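4.3 Fehlabschaltungen beim Rühren

Die Rühraufgabe umfasst Aufnehmen des Löffels, Eintauchen, Rühren und Rücklage. Von 551 Durchläufen mit dem Regler Plulari endeten 98 in einem Schutzhalt. In 28 dieser Fälle lag der Auslöser vor dem ersten Kontakt mit der Tasse, nämlich beim Schließen der Finger. Die Ablage aus zwei Holzklötzen ist nicht verschraubt und kann beim Greifen nachgeben.

Abbildung 6: Greifer an der Löffelablage, rechter Finger dicht am hellblauen Griff.

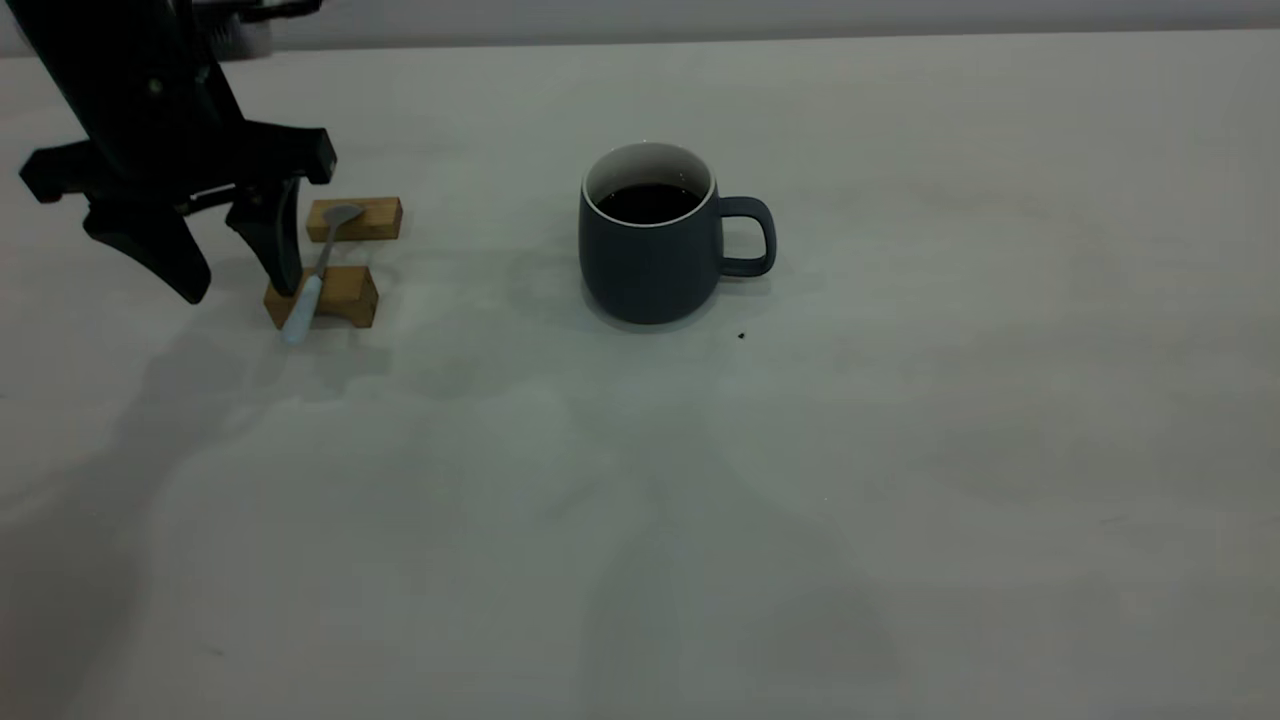 4.4 Kontakt am Tassenrand

Die übrigen Schutzhalte traten während des Eintauchens oder Rührens auf. Die Kraftschwelle war mit 3 N für alle Phasen gleich eingestellt.
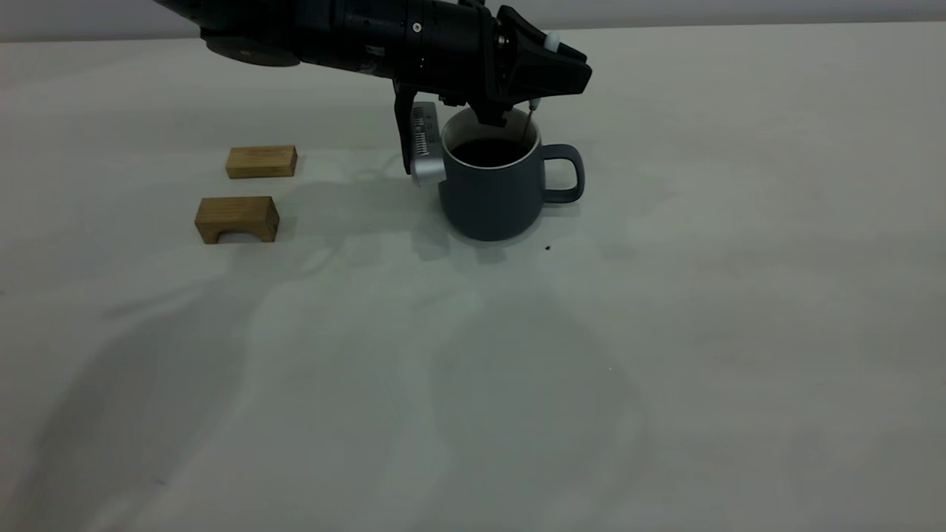 Der Regler schätzt die Kontaktkraft aus den Motorströmen des Handgelenks und unterscheidet nicht, welches Bauteil den Kontakt herstellt. Damit lässt sich ein Anschlag des Löffels an der Innenwand nicht von einem Anschlag des Greifers an der Außenwand trennen. Die Geometrie lässt wenig Spielraum: Ein Finger endet unmittelbar neben dem linken Außenrand der Tasse, während der dünne Metallstab auf der anderen Seite in die Öffnung reicht. Eine seitliche Abweichung der Rührbahn kann daher beide Kontaktarten auslösen. T. Okoro schlug vor, die Schwelle nach Phasen zu staffeln; die Umsetzung steht aus.

Für den Neustart nach einem Schutzhalt gilt die Ausgangslage aus Abbildung 8, mit dem Löffel quer über beiden Klötzen und dem Arm außerhalb des Arbeitsbereichs.
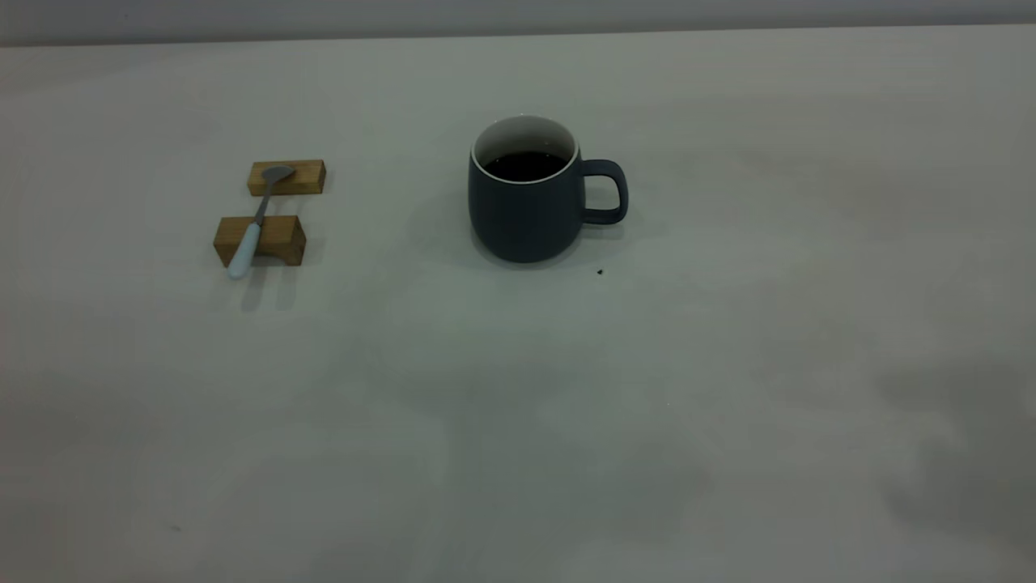
Arbeitsgruppe Sichere Manipulation, Institut Erkthorpe

Der Neustart wird von Hand freigegeben. Eine automatische Freigabe wurde im Februar abgeschaltet, nachdem der Arm mit noch gegriffenem Löffel in die Grundstellung gefahren war.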